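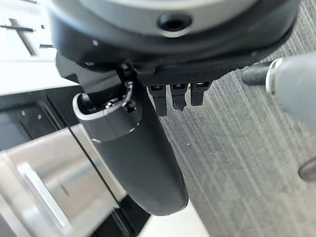 Our July screening is "Dullisia", a documentary of modest length and a great deal of patience, about the last families still cutting peat by hand on the moor above Nernbridge. The filmmakers spent two winters up there, living in a caravan and learning (rather slowly, by their own account) which end of the spade to hold, and it has given the film an ease with its people that you simply can't hurry. There is hardly any narration. You get wind, boots, an old kettle, and long stretches of talk about weather and cousins. It all feels a very long way from smooth black plastic and tiny screw heads, and I came out of the preview wanting to mend something with string.

Before the main film we're showing "Onu", a short of 20 minutes following a ferry cook through a single night shift. It's funny and a bit sad, and the soup looks marvellous – do eat beforehand.

Doors open at 7 pm at the Molto, with the short starting at half past. The side room seats 35, and I'm told 30 of those chairs are the comfortable sort, so the early birds will do best. Tickets can be had at the box office or on the door, and members get in free as always, with one guest.

We'll have tea and a chat afterwards for anyone who'd like to stay. If you have old photographs of the peat cutting, or of the moor before the new road went in, please bring them along, because several of us would dearly love to see them.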